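Tannous Community Workspace
December 7, 2023
1/ The long room at the Tannous building is open to residents and member groups again. This thread sets out how the room is arranged, how to reserve it, and what we ask of everyone who uses it.
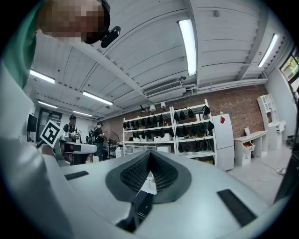
2/ Reservations are made through the Jarkula booking page. Member groups may hold up to 3 sessions at a time. A session that has not been claimed within 13 minutes of its start is released to the next group on the list.

3/ The brick wall at the back stays bare. Several groups have asked to hang boards or shelving on it. The building agreement does not allow drilling into the brick or the mortar, and adhesive hooks pull the face off the older bricks. Please use the freestanding boards kept in the hall closet.

4/ Lighting. The fluorescent tubes are switched in two groups, with both switches beside the entrance. Groups working only at the front of the room are asked to leave the back group off. Please report a flickering tube by its distance from the door – "second from the door" is enough for us to find it.

5/ Heating and cooling. The ceiling unit is set centrally between 6 p.m. and 8 a.m. and can be adjusted from the wall panel at other times. Please do not tape over the grille. If the air is blowing directly on your table, move the table.

6/ Nothing is to be hung from the ceiling, the beam or the white pipe. This includes banners, paper decorations and extension cords. We removed a number of strings and clips in June and would prefer not to repeat the exercise.

7/ Tables may be moved freely but should be lifted. Dragging them has marked the floor near the entrance. A plan of the standard layout is on the inside of the closet door, and the room should match it when you leave.

8/ Storage. Each member group has one labeled shelf in the hall closet. Items left in the room overnight are moved to the front desk and held for 100 days. Food is not held.

9/ Costs. Repairs to the room this year came to $3,606, most of it for work on the ceiling slats. The work was carried out by Stonix. Session fees are unchanged.

10/ A question we receive often: may two groups share the room? Yes, provided both are listed on the booking. The group named first is responsible for the keys and for closing up.

11/ Parking is on the Sultau side of the building only. The front entrance is for drop-off, and vehicles left there block the neighbors' deliveries.

12/ Questions about the room, the closet or your booking may be sent to Nour Khasawneh at the front desk. Please include your group's name and the session concerned. Replies are normally sent within two working days.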